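Mulden Perforated Cabinet, Tall, White

I sell a lot of plain white storage, and the Mulden is the one I'd take home myself!

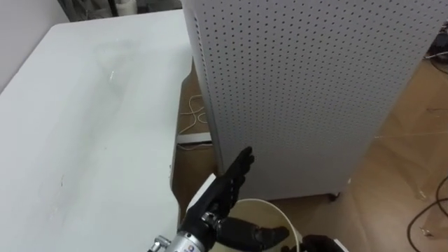

The tall Mulden next to a matte white table.

The round holes run in neat rows over the front and side panels, so things inside get some air (and I just like how they look). It sits on small feet, a little up off the floor – handy if you've got cables around. Mine holds up to 39 pounds per shelf, and I've loaded it with way too many binders. Wipe it with a damp cloth, skip the scouring pads. Ships flat from our Brerninmont store, and we've got 17 left in white.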